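Category: Arts & Crafts / Community Classes
Posted in June by Elias Sabbagh, Ketside Press Desk

KETSIDE OPENS A BRUSH CALLIGRAPHY ROOM, ASKS ONLY THAT YOU WASH YOUR OWN BRUSH

Barros — Ketside, the craft school above the old shoe repair shop in Barros, is pleased to announce a permanent room for Chinese brush calligraphy. The room opens to beginners this month, and to anyone else who has ever bought a nice brush, used it once to paint a bamboo stalk, and put it in a drawer with the dead batteries.

Until now the class has met wherever there was space. It spent one winter in the pottery studio, where everything anyone wrote had a light dusting of clay on it by the end, and one spring in the hallway, where students learned to lift the brush whenever somebody came through with a bicycle. The new room has a door. Ketside is prouder of the door than may be usual in an announcement of this kind.

The beginner course lasts three months and is taught by Elias Sabbagh, who also wrote this release and would like it known that he asked for help with it. Students work on water-writing cloth before they go anywhere near paper. The cloth is printed with rice-character squares, named after the character for rice, whose strokes resemble the lines crossing in each square. The lines tell you where the middle is. Beginners are often surprised by how far from the middle they have been living.

Water-writing cloth goes dark where a wet brush touches it and fades again as it dries, so a bad stroke removes itself in a few minutes without anyone having to discuss it. It's a kind arrangement, and people get attached to it. The trouble starts when somebody dips into real ink by mistake, or by not quite mistake, and the cloth then remembers that student for good. The school has stopped fighting this. Cloths stay in use until the lines can't be read, and the older ones are considered lucky by people who have no evidence.

"I used to hand out a fresh cloth to each new group," said Sabbagh. "They were so afraid of spoiling it that they wrote characters the size of a lentil. Give them one that somebody has already spoiled and they write like they mean it."

The course begins with the horizontal stroke. It stays with the horizontal stroke for longer than most people would like. After that come the vertical stroke, the dot, and the several ways of leaving the paper without looking as if you had been pulled off it. Whole characters arrive in the second month. By the end, each student will have written one short couplet on good paper, and will have been talked out of framing the first attempt.

Brushes are provided. Each one has a loop at the end of the handle and is to be hung up, tip down, after washing. Please do not stand a wet brush on its tip in a jar. Please do not put the cap back on a wet brush either. The little plastic cap is there to get the brush home from the store, and its work is finished. Wash in cool water, press the hair back to a point with your fingers, and hang it. Students who leave a brush stiff with ink overnight will be given that brush again the following week.

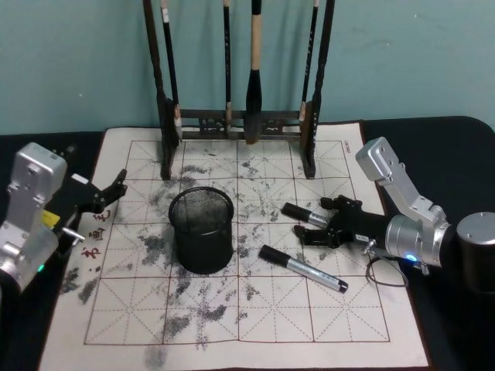
Two of my grandmother's brushes hang at home on a rack a lot like Ketside's, and I still washed mine wrong for years, wrote Dultedar in the school's guest book after a trial evening. I thought the hard part would be the characters. It was holding the handle upright and not leaning on the table. My wrist hurt in a new place. I've signed up.

Ketside thanks the guest book for its frankness and has moved the part about wrists nearer the front of the first lesson.

Ink for the room comes from Bindov, a small supply shop two streets down, which has agreed to sell course members the same bottled ink at the school's price. Ink sticks and grinding stones are there for those who want them. Grinding your own ink is slow and calming, and it is also an excellent way to spend an evening at calligraphy class without doing any calligraphy. The staff can tell.

Furnishing the room cost 2,000 dollars, raised through a sale of student work. Buyers were generous, particularly toward a large scroll which was meant to say "quiet water" and, owing to one extra dot, does not. It has gone to a good home. The new owner has been informed and prefers it this way.

Places in each group are limited by the size of the tables and by the reach of the average sleeve. Dark clothing is a good idea. Aprons are on the hook, but an apron covers the front of a person and ink is more interested in cuffs. No knowledge of Chinese is needed for the beginner course, although every character is explained before it is written, including the ones people ask for because they saw them on somebody's arm.

Left-handed students are welcome. The traditional advice is to use the right hand, and Sabbagh will pass that advice along once, briefly, and then help you with whichever hand you have brought the brush in.

An open practice hour runs before each class. There is no teaching during that hour, only tables, cloths and water, and a kettle kept well away from the brush-washing bowls after an incident with the tea. Former students may come to open practice free of charge for three months after finishing. After that they may come anyway if they bring biscuits, a policy that isn't written down anywhere except here.

To sign up, stop by the front desk at Ketside or leave a note under the door if the desk is empty. Block capitals, please. We get a lot of very beautiful notes we can't read.

Tags: calligraphy, brush and ink, beginners, evening classes

Press contact: Elias Sabbagh, Ketside, Barros | © Ketside. Text may be reprinted with credit. | Back to top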